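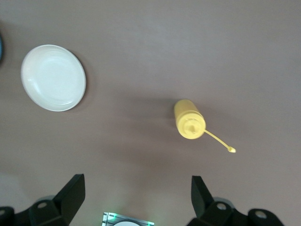

Search this site
Search

Progress report to the Brimik Fund: Shared Suppers, Gollville, through December

The grant pays for weekly vegetarian suppers at the Gollville hall and for a home cooking course aimed at people who want to eat less meat. Both are running. The suppers began on schedule and the course opened a month late while we waited for the kitchen inspection.

Attendance at the suppers has been over 360 for the period, counting repeat visits. We had planned for fewer in the first months and had to raise the food order twice. The course has 53 people signed up. Most still eat meat at home and say they plan to keep doing so a few nights a week. We don't ask anyone to give it up, and the sign-up form now says that in the first line.

Spending is within budget except for dry goods. Nautiyal raised its price for lentils and rice, and we moved half the order to Fornum from November. The 2 cooks are paid by the session as agreed.

The recipe booklet is behind. The text is finished but the portion sizes need checking, as several recipes were written for the hall kitchen and don't scale down well. We ask to move its deadline to March. The print run stays at 100.

Next period we will add an early sitting at 5 p.m. for families and send out the follow-up survey on what people cook at home.

Comments

gollville_mom: Early sitting would be great for us. Do we have to sign up?

Retired and hungry: I still eat steak but I liked the bean stew. Please put it in the booklet.

tk: Is the course full?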